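Home | Fiction | Essays | Archive | Submit

The Stedgate Motion

Thursday, July 26, 2018 -- by Aoife Egan

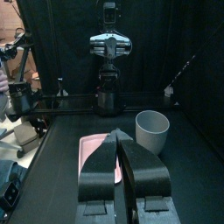
A shallow pink tray on a black tabletop.

The sit-in at Stedgate Hall entered its ninth day with 14 students on the second floor. Sveinbjörnsson kept the log. At 4 p.m. the provost's office delivered its terms: the Dravix contract would be reviewed in October, and the stairwell cleared by midnight.

"Reviewed by whom?" Sedell asked.

"Page 116. It doesn't say."

They voted by hand. Sveinbjörnsson entered the result -- nine against -- and changed the battery in the megaphone.

Last updated: July 2018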